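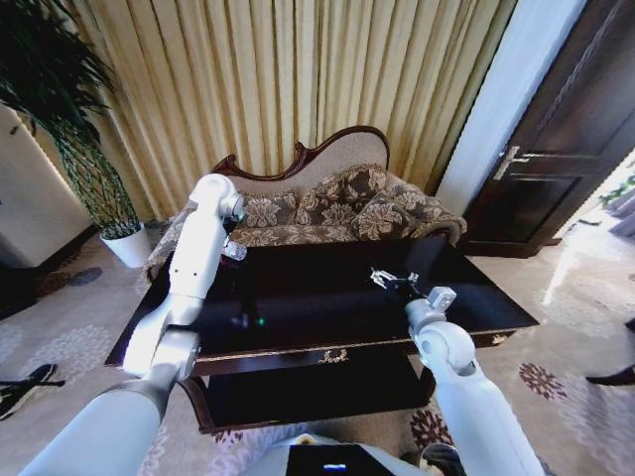

Left arm stops short on glossy table, episodes rejected at upload

Reading time: 3 minutes

Site: Virnby, living room set
Task: pick up small clear object from coffee table, hand over to right gripper, set down
Opened by: Theano Spanos
Assigned to: Maxine Hinds
Status: resolved, one follow-up open

Problem

Since Tuesday morning the upload check has been throwing out most of the episodes from this room. The reject reason is always the same: "left wrist idle over limit." The operator brings the left gripper over the far side of the table, gets close to the object, and then the arm hangs there. Sometimes it picks up after a pause. Sometimes the operator gives up and ends the episode.

Same robot, same operator, same task worked fine in the kitchen set last week. The table here has a black lacquered top and it reflects both arms.

What I tried before opening this

Restarted the teleop session. No change.
Homed both arms. No change.
Swapped operators. The new operator had the same trouble, so I stopped blaming the first one.
Closed the curtain behind the sofa all the way. Slightly fewer rejects, but I wouldn't call it a fix.

Reply, Maxine

Please send the logs for 5 rejected episodes and 2 good ones. I need the depth stream as well as the joint data. Don't delete the rejects, even the ugly ones.

Reply, Theano

Sent. They are in the Resov folder under the room name.

Reply, Maxine

I went through them. The arm is doing what it was told. The height guard is the part that is wrong. It reads the depth stream to guess where the table surface is, and on this top it picks up the reflection of the wrist. The estimate jumps up and down between readings. When it jumps up, the guard thinks the gripper is about to hit the table and holds the arm.

The joint data is clean. No faults, no current spikes. You can leave the arm alone.

Steps to fix:

1. End the session and put both arms in rest.
2. In the room settings, change table height from "estimated" to "measured."
3. Measure from the floor to the table top. Press the tape down into the carpet so you get the hard floor. Enter the number.
4. Turn off depth smoothing. It was spreading one bad reading over the next several.
5. Run 3 episodes with no object on the table, then 3 with the object. Check that the left wrist goes down without a pause.

Do not cover the table with a cloth. The Gkikas training set is short on shiny surfaces and that is the reason we booked this room.

Reply, Theano

Done. The first measured value was too low because I had the tape on top of the carpet pile in one spot and not the other. Measured again, entered it, ran the test episodes. No holds on any of them. The handover to the right gripper went through each time.

Collected for the rest of the afternoon and 7 episodes were rejected, all for normal reasons (dropped object, operator ended early).

Reply, Maxine

Good. Tag the episodes from before the fix as "guard hold" and keep them out of the training split. Follow-up for me: the guard should warn the operator on screen when it holds the arm. Right now it says nothing and people assume lag.

Comments

tkl_ops: We had this on a glass desk at Belo. Measured height fixed it there too, but you have to redo it if somebody moves the table.

Maxine Hinds: Yes, redo it after any furniture change. I'll add that to the room checklist.

rivet22: Does turning off smoothing hurt the matte tables?

Maxine Hinds: A little more jitter in the estimate, but with measured height on, the guard doesn't use it. Leave it off for this room only.

pdw: Is the on-screen warning in the August build?

Maxine Hinds: Not yet. Still open.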